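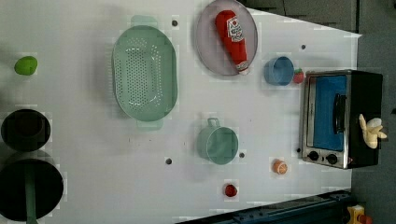 So the move. Everyone asked how it went and I kept saying fine, fine, and it was fine, but I've been in the new apartment since December and there are still boxes in the hall. Writing this fast before Neelam calls.

First thing. I had way too much stuff for one person. Way too much. Four years in the old place and I never threw out a thing, every drawer was a museum of takeout menus and dead batteries. Narendra came over to help me pack and spent an hour just laughing at my cable box. A whole box of cables! Two of them fit something I still own.

Money, quick, becuase a couple of you asked. The van was 200 with the driver. The deposit on the new place was 859 more than I had planned for, my own fault, I read the lease late at night and missed a line. Read your lease in the morning. With coffee. Another 50 went on tape and boxes and I still ran out of tape.

The driver was called Grigore Marinescu and he got my couch around a stairwell I would have sworn was too small. Said maybe six words all day. If you are anywhere near Lodhi Street and need a van, ask me for his number.
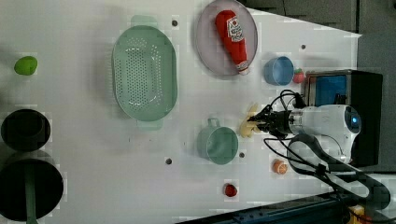

Kitchen was the worst of it. You think you have one box of kitchen and then it's five. Sneha's rule was to keep out only what you eat off and what you eat, so for the last week I had one plate, one fork and a pan, and dinner was whatever needed using up. Mostly eggs. I'm a ketchup on eggs person, sorry, and by the end it was down to a bottle of ketchup lying on a plate and a banana for breakfast. Kind of liked it? Less washing up. I've unpacked maybe half the kitchen since and I don't miss the rest, so the rest is probably going.

Which brings me to the giving away part. Babita Tomar downstairs took the bookshelf and the good lamp. I regret the lamp. The bookshelf I don't think about at all. My advice is give stuff to people you'll see again, then at least you can visit your lamp.

Things I would do diferently – label the sides of the boxes and not the tops. Pack the sheets last. Call the internet people a month early, I did mine a week before and had no connection for 12 days, read two whole novels and a shampoo bottle.

Also tell the post office. I did not tell the post office. The new people at the old place have been very nice about it.

Ok phone's ringing. More on the bathroom tile situation next time, it's a long one.

Last updated: December
14 shares
3 comments
Search this blog... Go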